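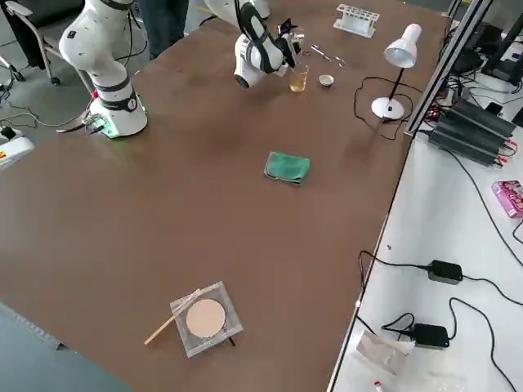 # Storach 卓上双腕セット

Storachは、アーム2本を1枚の作業台に据え付けて使う卓上作業用のセットです。製造はTreltby、動作の教示と実行にはソフトウェアIlie、手先には二指グリッパーPaltisを使います。実験室の準備と片付け、小さな作業場の部品整理、家庭用品を使った研究用の作業を主な用途としています。

お問い合わせで多いのは「雑用を任せられるか」という質問です。このページでは仕様のほかに、どの作業が今のStorachでできて、どの作業がまだできないかを載せています。導入を決める前に「作業別の対応状況」を読んでください。

## 構成

標準セットに含まれるもの

- アーム本体(左右各1、白、関節部は黒)
- グリッパーPaltis(黒、左右各1)
- 制御用ユニットと電源ケーブル一式
- Ilieのライセンス(1台のPCで使用可)
- 非常停止スイッチ
- 天板固定用のクランプと六角レンチ

セットに含まれないもの

- 作業台
- Ilieを動かすPCとモニター
- カメラおよびカメラ取付用のアルミフレーム
- 照明
- 作業対象の器具、トレー、治具

カメラは別売の固定式を推奨しています。お手持ちのカメラも接続できますが、対応機種の確認が必要です。型番を書いて営業窓口までお送りください。

## 主な仕様

| 項目 | 内容 |
|---|---|
| アーム本数 | 2 |
| 推奨する天板の奥行 | 900 mm |
| 可搬質量(1本あたり、グリッパー除く) | 900 g |
| グリッパー最大開口 | 60 mm |
| 非常停止 | 付属スイッチ、またはIlieの画面 |
| 設置場所 | 屋内、水平な台の上 |
| 防水・防滴 | なし |
| 防爆 | なし |

可搬質量は、アームをたたんだ姿勢での値です。いっぱいに伸ばした姿勢では下がります。容器に液体を入れて運ぶ場合は、容器と液体を合わせた重さで考えてください。

開口の60 mmは、指先の内側で測った値です。直径がこれに近い容器は、位置が少しずれただけで指が縁に当たります。円筒形の容器を繰り返しつかむ作業では、直径50 mm以下のものを選ぶと教示が楽になります。

## 作業別の対応状況

判定は当社の試験室で行った作業をもとにしています。試験はGlenys CostiganとChâu Võが担当しました。判定は次のとおりです。

- **可**:教示した位置に物があれば、人がそばについていなくても続けられる
- **条件付き**:置き方、照明、物の種類をそろえればできる。失敗時に人が直す前提
- **不可**:試したが、業務に使える状態ではない
- **未試験**:当社では試していない

### 実験室と作業場

| 作業 | 判定 | 備考 |
|---|---|---|
| 小型ビーカーの移動(空) | 可 | 置き場所が固定の場合 |
| 小型ビーカーの移動(液体入り) | 条件付き | 速度を落とす。満量にしない |
| 浅い皿の移動 | 条件付き | 縁の形による |
| 試験管をラックに挿す | 条件付き | ラックの固定が必要 |
| ピンセットを持って使う | 不可 | 拾うことはできる場合がある |
| 丸いろ紙を1枚だけ取る | 不可 | 重なると分けられない |
| 細い棒でかき混ぜる | 条件付き | 棒の受け渡しは人が行う |
| 小箱への部品の仕分け | 条件付き | 部品同士が触れていないこと |
| ねじ締め | 未試験 | |
| ケーブルの抜き差し | 不可 | 向き合わせが安定しない |

### 家事に近い作業

| 作業 | 判定 | 備考 |
|---|---|---|
| 小さな布で台を拭く | 条件付き | 決まった範囲のみ |
| 小さな布を二つに折る | 条件付き | 布を広げた状態から始める |
| 丸まった布を広げる | 不可 | |
| 衣類をたたむ | 不可 | Tシャツで試験 |
| 軽いカップを棚に戻す | 条件付き | 棚が手の届く高さにある場合 |
| 食器洗い | 不可 | 本体が防水ではない |
| 卓上の小物をトレーに集める | 条件付き | 透明な物は除く |
| ビニール袋を開く | 不可 | |
| 電気スタンドの向きを変える | 未試験 | |

## 判定についての説明

### 容器の移動

空の容器を決まった場所から決まった場所へ移す作業は、このセットで一番安定しています。朝に器具を並べ、夕方に戻すだけなら、教示を一度作れば毎日使えます。

液体が入ると話が変わります。こぼれるのは運んでいる途中より、つかんだ瞬間と置いた瞬間が多く、指が容器の側面を押して傾けるのが主な原因でした。Ilieの「低速接触」を入れると減りますが、なくなりません。試験では着色した水を使っています。薬品での試験はしていません。腐食性、揮発性、引火性の液体を扱う用途には販売しておりません。

ガラスの容器は割れることがあります。Paltisの把持力は段階で設定でき、初期値は弱めにしてあります。滑るからといって一気に上げず、一段ずつ上げてください。肉の薄いガラスには指先カバー(別売)を付けます。

### 平たい物、薄い物

台に寝ている平たい物は苦手です。ピンセットのような細い金属の道具は、指を台すれすれまで下げないと挟めません。台の高さが場所によってわずかに違うと、指が台に当たって止まるか、物の上を空振りします。スポンジ板の上に置くと拾える率は上がります。

拾えたとしても、道具として使うのは別の作業です。ピンセットの先を閉じるには、胴の決まった場所を決まった力で押さえなければならず、Paltisの指ではその加減ができませんでした。ピンセット作業が必要な場合は、先端工具を直接取り付ける方法をご相談ください。特注になります。

ろ紙や試料用の薄い円板も、重なった状態から一枚だけ取ることはできません。一枚ずつホルダーに入れておき、ホルダーごと動かすほうが確実です。四角いホルダーなら平行な二辺を挟めるので、丸い物を直接持つより位置が決まります。ただし開口の60 mmを超えるホルダーは挟めないため、縁に持ち手を付けるか、左右のアームで両側から支えます。

### 透明な物

透明なガラスや樹脂は、カメラで位置を決める作業に向きません。台の色や反射の影響を受け、輪郭が途切れて検出されます。対策は次のいずれかです。

- 置き場所を治具で固定し、カメラを使わずに動かす
- 容器の縁や底に色付きのテープを貼る
- 照明の位置を固定し、昼と夜で明るさが変わらないようにする

照明は卓上スタンドでもかまいません。ただしスタンドを動かすと影の位置が変わるので、教示の後は触らないでください。コードはアームの可動範囲の外に逃がします。

### 布

布の作業は、導入前の期待と実際の差が一番大きいところです。

小さなタオルを二つに折るだけなら、左右のアームで端を持ち、そろえて下ろす動作を教示できます。始める前に布が広がっていて、向きがそろっている必要があります。人が布を一枚ずつ広げて置くのであれば、そのまま人が折ったほうが早く終わります。折る動作の研究や、同じ折り方を何度も繰り返して記録する用途であれば意味があります。

洗濯物の山から一枚を取り出し、広げて、種類を見分けてたたむ作業は、Storachではできません。Châu Võが七月に子ども用のTシャツで試した記録では、袖が身頃の下に入り込むと、そこから先へ進めませんでした。この判定は次のソフトウェア更新でも変わらない見込みです。

拭き掃除は、平らな台の決まった範囲を往復するだけなら使えます。汚れの有無は見ていません。こぼした液体を見つけて、そこだけ拭くこともできません。布が丸まってくると拭けていない場所が出るため、人が仕上がりを確認してください。

### 片付け

「机の上を片付ける」という指示だけでは動きません。何を、どこへ、どの順で動かすかを、物ごとに登録します。登録していない物が台にあると、Ilieはその物を避けるか、停止します。どちらにするかは設定で選べます。

登録した物だけが、互いに離れて置かれている場合はよく動きます。物が重なっている、コードが物の上を通っている、袋がかぶさっている、といった状態では失敗します。片付いていない台ほど難しくなるので、片付けを任せる機械としては不便です。Glenys Costiganの報告書には「先に人が半分片付けると動く」とあります。現時点の評価としてそのまま載せておきます。

## 人の作業との比較

速さだけで見ると、表に載せた作業のほとんどで人のほうが速く終わります。当社の試験で、器具一式を並べる作業を慣れた担当者とStorachで比べたところ、Storachには60分かかりました。担当者は途中で電話に出ても、先に終わりました。

それでも使われているのは、次のような場合です。

- 人が部屋にいない時間帯に、翌朝の準備をさせる
- 同じ動作を同じ速さで50回繰り返し、容器や治具の耐久を見る
- 手順を動作データとして残す
- 人が長く前かがみになる作業を減らす

逆に、人手不足を埋める目的で、毎日内容の変わる雑用を任せる使い方には向きません。教示の手間が作業の手間を上回ります。家庭での使用は想定しておらず、個人宅への設置は行っていません。

## 設置

### 作業台

天板は奥行900 mm以上、たわみの少ないものを使ってください。表面に光沢があると反射が検出の邪魔をすることがあります。つや消しの敷板で解決する場合が多いので、台を買い替える前に試してください。

アームは台の奥側に並べて固定します。クランプで締めたあと、アームを最大に伸ばして手で軽く揺すり、基部が動かないことを確認します。キャスター付きの台は使えません。

### 電源と配線

制御用ユニットと電源は、アームを置く台とは別の脇机に置くことをおすすめします。同じ台に置くと作業範囲が狭くなり、振動でコネクターが緩むことがあります。

- アームのケーブルは基部の横から床へ落とし、台の上を横切らせない
- ACアダプターは重ねない
- 床のケーブルは通路を避け、避けられない場所には保護カバーを付ける
- 電源ユニットの端子には、通電中に触らない

### 立ち位置

動作中は、台の手前、奥、左右とも、アームの届く範囲に入らないでください。教示で近づく必要がある場合は、非常停止スイッチを手に持った人がもう一人つきます。椅子は可動範囲の外に出しておきます。

### 設置作業の流れ

1. 台の寸法と部屋の写真を送っていただきます
2. 設置担当のFlynn Fairweatherが配置図を作ります
3. 台、電源、PCをお客様側で用意していただきます
4. 担当者が訪問し、固定、配線、動作確認を行います
5. お客様の器具を使って、最初の作業を一つ教示します

五番目で使う器具は、実際に業務で使うものを用意してください。似た形の代用品で教示すると、後で位置を取り直すことになります。

## Ilieでの教示

教示の方法は二つあります。アームを手で動かして位置を覚えさせる方法と、画面上で点を打つ方法です。短い作業は手で動かすほうが早く、置き場所が何か所もある作業は画面のほうが後で直しやすくなります。両方を混ぜてもかまいません。

手順は区切りごとに保存できます。「つかむ」「運ぶ」「置く」を分けて保存しておけば、置き場所が変わったときに「置く」だけを直せます。長い一続きの動作として保存すると、途中だけの修正ができません。

つかみそこねの検出は指の開き具合で行います。薄い布や細い棒では、つかんでいても「なし」と判定されることがあります。その場合は物の登録画面で判定のしきい値を下げるか、検出を切って使います。検出を切った手順は、人がいる時間帯にだけ動かしてください。

画面の表示言語は日本語と英語です。エラーメッセージの一部は英語のままです。

## 手入れ

- 指先のパッドは、表面が光ってきたら交換する
- 本体は乾いた布で拭く。アルコールは関節の黒い部分に使わない
- クランプの締め付けは月に一度確認する
- 粉体を扱った後は、指の付け根を柔らかい刷毛で払う
- 長期間使わないときは、アームを収納姿勢にして電源を抜く

異音がする、同じ位置に戻らない、といった症状が出たら使用を止めて連絡してください。関節部は分解できません。分解した場合は保証の対象外になります。

## 別売品

| 品名 | 用途 |
|---|---|
| Paltis 指先カバー | ガラス、塗装面 |
| Paltis 長指 | 深い箱の中の物 |
| 試験管ラック固定板 | ラックのずれ防止 |
| つや消し敷板 | 反射の低減 |
| 固定カメラとフレーム | 上方からの位置検出 |
| 非常停止延長ケーブル | 離れた操作席用 |

長指は把持力が標準の指より落ちます。液体入りの容器には使わないでください。

## 試用について

購入前に、お客様の作業を試験室で試すことができます。器具をお送りいただき、当社で教示して、動作の動画と失敗の記録をお返しします。うまくいった動画だけを選んで送ることはしていません。途中で人が手を出した場合は、その箇所も記録に残します。

試用に出していただくときは、次の内容をお知らせください。

- 作業の名前と、今は誰がどのくらいの頻度で行っているか
- 使う物の寸法、重さ、材質
- 物の置き方が毎回同じか、変わるか
- 失敗したときに困ること(割れる、混ざる、汚れるなど)
- 機械が動く時間帯に人がいるかどうか

薬品、血液などの生体試料、刃物は送らないでください。液体を使う作業は、当社で水に置き換えて試します。

試用の窓口はLụa Bạch、設置と配線の相談はFlynn Fairweather、Ilieの操作についてはHạnh Huỳnhが担当しています。価格は構成によって変わるため、見積書でお答えします。対応状況の表は、再試験をした項目から順に書き換えています。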